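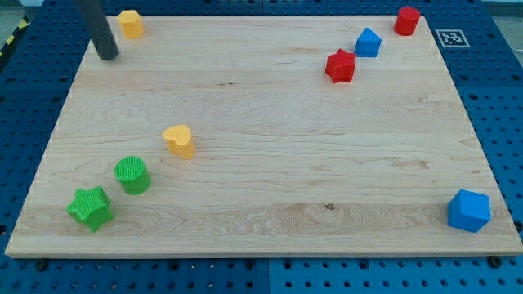 Gurix extends moisture testing to all maple panel grades

Zetutberg, December 10, 2020. Gurix will measure moisture content on every grade of maple panel leaving its Zetutberg mill, starting with orders placed in March. Until now only furniture grade stock was tested.

Each panel will be read at three points and rejected if any reading falls outside the limits for its grade. Panels up to 40 mm thick are covered. The method was tried on 271 panels, of which 13 were returned to the kiln.

"Knots and streaks remain a matter of grading by eye," said Tetsuya Kobori, head of drying at Gurix. "The moisture limits apply whatever the surface looks like."

Readings will be printed on the delivery note. Prices for existing contracts do not change. Trade customers should send questions to Maximiliano Sotomayor at the Zetutberg sales office.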